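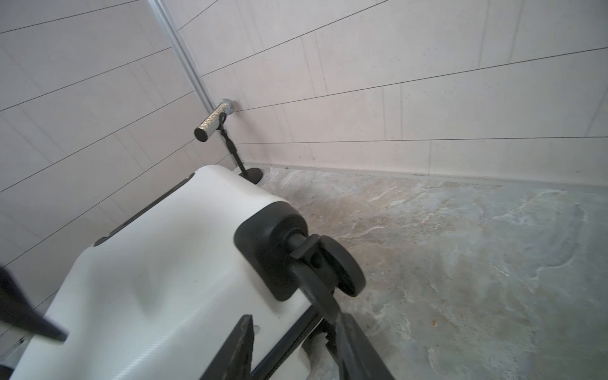 *A robot hand at work beside the wheel of a white suitcase.*

People ask me when a machine will finally do the housework. I answer with the suitcase.

Everyone at Grumero, where I test equipment for small hotels, thought it would be an easy job. The shell is hard, it keeps its shape, and there is nothing inside to break. Take it, stand it on its wheels, go to the next room. But a wheel that swivels is a bad thing to hold, and the shell is round in all the places where a finger would like a flat side. In September we made 104 attempts and the robot managed 30. A guest with a taxi waiting will not be patient with such a number.

I do not say this to laugh at the engineers. At the Plorkgate warehouse a similar arm moves boxes the whole night and I would trust it more than myself. Boxes are kind to robots. A home is full of zips, straps, soft corners and things left in the wrong place.

So my opinion is a modest one. Let us buy machines for the one chore they do well — and pay people properly for the rest. The brochure from Botha promises "a full household helper" in 22 months. I have kept it in my drawer, and I will read it again then.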